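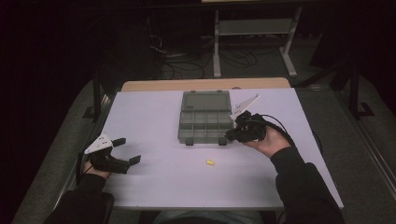

By Leif Kvam
Opinion | 2025-09-24

Search this site Search Go

At Mostero, where I have worked in the parts room for most of my adult life, the job of teaching the machines has gone to the people who used to do the sorting. They sit at a table with a gripper in each hand and put small things where small things go. Every pass is recorded, and the recordings go to Kelen, the company that is building our new sorting line.

I think this is a decent way to bring in automation. I also think we are being paid wrong for it.

The decent part first. When the packing line was automated, an outside crew watched us for two days, went away, and came back with a machine that jammed on anything soft. They had never handled the stock. This time the people who know that a foam plug rolls if you let go of it too early are the ones showing how to let go of it. The work is slower than sorting by hand, and it makes your thumbs sore, but you are asked what you know.

Now the pay. A sorter on the grippers gets the normal hourly rate. For that rate the company gets the sorting rate's worth of labor, plus a recording it can use for as long as it likes. In May our group handed over 1032 recorded passes. If the line works as planned, those passes will still be doing their job when most of us have moved to other departments or left. We were told to think of it as training a new hire. I have trained new hires. They joined us at lunch, and they did not replace the whole bench.

I don't want the project stopped. Sorting small parts all day is hard on the neck and the eyes, and I would not wish 20 years of it on my daughter. What I want is in writing: a payment for each recorded session on top of wages, a promise that the people who did the recording get first pick of the jobs that come with the new line, and a limit on where else the recordings can be used. Kelen has other customers, and a sorter here should not be teaching a plant she has never heard of for free.

Management says it is too early to talk about terms. The recordings are being made now, so I would say the time to talk is before the next batch goes out.

Related
Brindus plant moves night shift to days
Letters: Who owns what a worker knows?
Tagle to close its packing hall
What the Mostero retraining offer leaves out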